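Blog Projects Parts About
Workshop > Build log > Two-arm table

The two-arm table in the shared workshop at Sutter has reached the point where I can stop bolting things and start on cables. The job for December is simple to state: pick up a coiled network cable, put it in a tray.

Stiff cable gives the grippers more trouble than thin wire. A white braided sleeve holds its arch when a gripper has it, and the loose bundle beside it wants to fan out until a tie pulls it in.
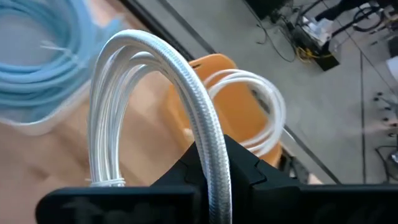 Balthasar Frei thinks I should slow the close to 90 percent and leave the force alone, or the braid will fray within a month. I tried 120 first. He was right about the speed.

The mix on the table now is light blue, white and beige coils, with both arms working over the same wood top. Sharing the middle is still the weak spot, and the Drovent controller stops both arms if they get too close. 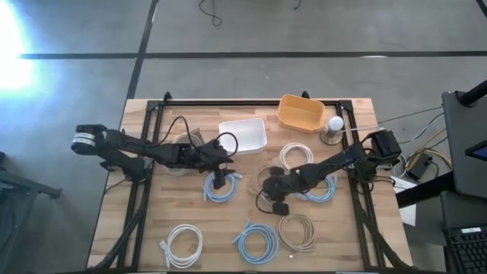 Next up

New wrist cable for the left arm, then longer runs.

2 comments | 2411 views | Share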